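Workshop notes: keeping cables in good order

Most of the cables returned to the Alvarado workshop store with a fault have failed within a hand's width of the connector. The conductor is usually sound along the rest of its length. Repeated bending at one point work-hardens the copper strands, and they part one at a time until the circuit turns intermittent. A continuity test done with the cable lying still will often pass. Flex the cable by hand near each end while the meter is connected, and watch for the reading to drop out.

Bend radius is the first thing to check when a run is laid. For a cable that stays put after installation, keep the inside radius at or above the figure on the manufacturer's data sheet. Where the sheet is missing, the store works to 10 times the outside diameter for anything that moves. A 9 mm cable therefore needs a radius of at least 90 mm. Leave slack at both ends and fix the jacket, never the plug, so that a pull is carried by the clamp.

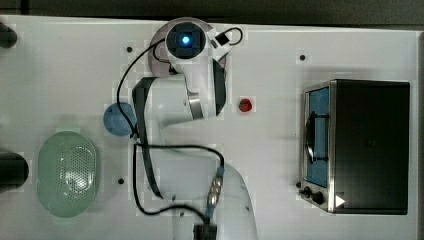

Can a cable with a nicked jacket be taped and put back in service?

Tape is acceptable only as a temporary cover on low-voltage signal cable, and only where the inner insulation is unmarked. Mains leads with any jacket damage are to be tagged out and handed in at the store counter.

Cable ties cause more trouble than they should. A tie pulled hard enough to dent the jacket will change the spacing of the pairs inside a data cable, and the fault may not show until the link is under load. Use hook-and-loop strap for data. The store now stocks it in black and grey, in 800 mm lengths that can be cut to suit. Movitz clips remain available for fixed runs along benches and walls.

Coils should be wound over-under and hung on the wide pegs. Winding around the elbow puts a twist in every turn, and the cable will not lie flat afterwards. Label both ends before the coil goes up. The printed sleeves come in packs of 100, and part packs can be signed out.

Citlali Becerra has updated the cable register to include the Gusine and Wustis benches. Corrections should reach her by the end of December.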